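16 Jun 2023

Bernd Frerichs is back from Skellau and swears the fruit packets they sell there will get me off cookies. I doubt it. He brought me one to try and talked for 20 minutes about how they taste just like the real thing. So does everything, according to Bernd. In December it was the powdered soup from Sestier, and I still have most of that.

I cleared off the table tonight, wiped it down, and found that the little dark spot won't come out. The man at Lindemann sold me an oil that was supposed to lift any mark. It lifted 36 dollars. The spot is the same as ever.

So now there is a packet on my table with a lovely round fruit printed on it, and I can't even tell if it's meant to be a peach or an apricot. When the picture does that much work I start to wonder about the inside. I'll try it tomorrow after lunch, with coffee standing by. Bernd wants a full report.

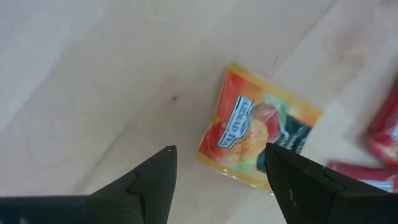
Bernd's miracle fruit, peach or apricot.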